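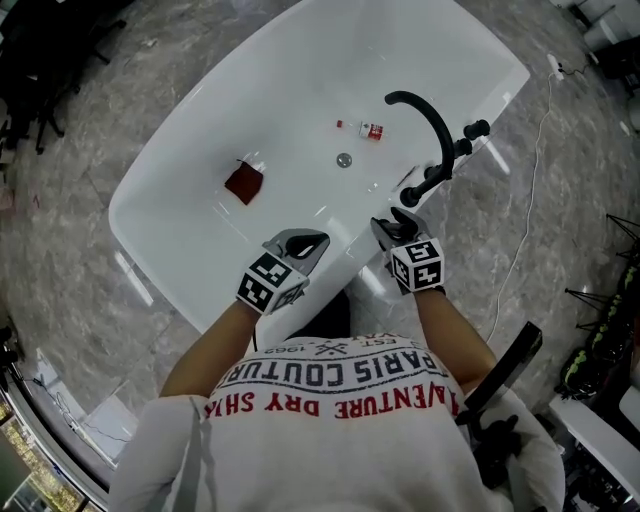
Student and Club Robotics > Project Logs > Bathroom cleaning demos with hand-held grippers

fulvio_c
Posts: 300
Hi all, long post coming, so put the kettle on. I help out with a student project called Zuvow (evening club, mostly second and third years, plus me as the old fella who used to fit kitchens and bathrooms for a living). The students are collecting demonstrations of ordinary bathroom jobs with a pair of hand-held grippers, one in each hand, so that a two-armed robot can eventually learn from them. We've moved on from the tabletop stuff to a proper freestanding tub, and I have to say it's a whole different animal. The current tasks are picking up a small cloth, wiping the inside of the basin, standing up a little bottle and putting its cap back on.

My worry is the light. A glossy white tub throws reflections all over the place, and we've got the black and white marker cubes on the grippers, so tracking depends on the cameras getting a clean look at those. Has anyone here worked over a shiny basin? I'd love to hear how you went about it, and whether you'd start with the cloth or the bottle. The kids are split, and I keep changing my mind.

Sikora_H
Posts: 478
Lovely to see somebody tackling a bathroom, Fulvio! Everyone does mugs and blocks, and I say that as a person who has done far too many mugs and blocks myself.

On the light, turn off anything directly overhead if you can and bounce a lamp off a wall or a white sheet. We had the same trouble with a stainless sink when I was mentoring the Prarham team a couple of Decembers ago. The markers washed out whenever the operator tilted a wrist toward the lamp, and we spent a whole evening blaming the software for it. Poor software.

I'd start with the cloth. It's forgiving. You can grab it anywhere and it still counts as a grab, and your operators get used to leaning over the tub before they have to be fussy about anything. How's everybody's back holding up, by the way?

kari.l
Posts: 20
I'm going to disagree with Hubert a bit, and I hope that's all right from a newish member. Cloth is easy to pick up, sure, but it's a nightmare to reset. If it lands in a different crumple every time and you haven't decided what the starting state is, you end up with a pile of recordings that don't agree about what the job even was. Our class did towels for a whole term and I still see them when I close my eyes.

A bottle on its side near the drain is the same bottle every time. You can put a dab of tape on the enamel (or acrylic, whatever yours is) and set it back where it was. I'd do the bottle first, without the cap, and leave the cap right to the end of the year. Small caps are horrible with finger-style tips, especially when they roll into the drain. Ask me how I know.

Kári

melquiades_m
Posts: 300
Kári, I get where you're coming from, but isn't the crumple sort of the whole point? If the cloth always starts the same way, the robot learns one cloth in one position and falls to bits the first time it meets a real bathroom. I'd want variety from the very first session. Just write down roughly where it went (left, centre, near the drain) and keep going.

Fulvio, one practical thing. Have your operators agree on where the grippers rest before each take. We let ours park the right-hand one on the rim beside the tap, and the jaws kept knocking the hand shower along. It didn't hurt anything, but the shower wandered a bit further down the rim with every take and we didn't notice until Baltazar went through the footage.

bbeltran
Posts: 478
Confirmed, that was a long weekend.

I'd add that you should think about the operator's own shoulders. When you lean right over a tub that wide your upper back takes up a good chunk of the view from a head-height camera, and tall students are worse for it than short ones, bless them. We had people kneel on a foam pad for some takes and stand for others, and the kneeling ones were much nicer to work with. Kinder on the back too, Hubert!

Also keep your cables off the tiles on the side where people step. Polished floor plus socks plus a cable is how we lost a very good afternoon.

Sikora_H
Posts: 478
I stand corrected on the shoulders. I'd still do the cloth first, though. Melquiades has it right that mess is useful, and beginners need an early win or they drift off to the drone club.

kari.l
Posts: 20
We'll have to agree to differ! My students had their early win with the bottle and most of them are still with us. But I'll give you this much, a wiping task looks far better on open night than a bottle standing up.

fulvio_c
Posts: 300
Well, this is more than I'd hoped for, thank you all. I read the thread out at the club tonight and it started the argument up again, with half of them cheering for Kári. We've settled on doing 3 short sessions of the bottle with no cap, then the cloth with Melquiades' left, centre and drain notes. I'm bringing my old kneeling pad from the bathroom-fitting days, and a bedsheet for the lamp.

Baltazar, how thick was your foam? Mine's gone pretty flat over the years and I might need to buy a couple more before next week.

bbeltran
Posts: 478
Ours were the thick gardening ones from the hardware store, the green kind with handles cut in the ends. Get one for every operator, they do get pinched.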